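**January, bench notes, 4 pm**

Well, that was a long afternoon! The arm stopped itself again on the sponge brush job, same fault as before lunch: "joint 4 following error", brakes on, everything stiff as a board. Out of 28 goes we had 11 clean ones and the rest were a mix of near misses and proper stops, and I've finally got a decent idea why.

Ketsara thought it was the Vutinora controller being fussy after the update (fair enough, I'd have bet on that too). Jomar rolled it back for me and we got the fault on the second go. So the update's in the clear and I owe it an apology.

What I think is happening: the fingers come down beside the handle a touch too low, the tips touch the surface, and the arm keeps pushing because as far as it knows there's still a bit of travel left. The wrist can't move, the error builds up, bang, stop. I checked the height setting against Nipon's sheet and it's out by 4 mm! I'm fairly sure that goes back to when we swapped the fingers over and I didn't redo the touch-off. My fault, that one. Sorry, all.

Job is still brush into the blue container, same as on the plan. Wide view first, then the one from the wrist.
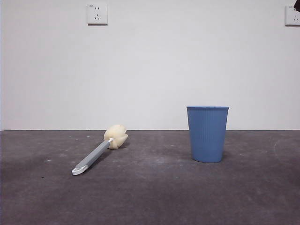
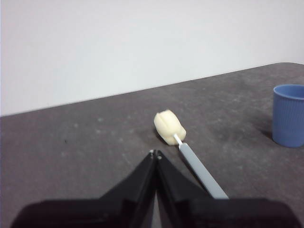 Anyway, the bit that bothers me more is go 19. I hit reset with my hand still inside the line, and the arm did its little settling twitch as the brakes let go. It didn't touch me, but I jumped a mile. Kai wants the reset moved over by the door so you can't reach both at once, and I'm all for it. Until then: hands out, say "clear" out loud, then reset. Yes, even if you're on your own.

Still to do: redo the touch-off, put the new height in the Pirna config (and the backup copy, which I always forget), then a slow run with the force limit turned right down. Surachet has the key to the cabinet if anyone needs the spare finger screws.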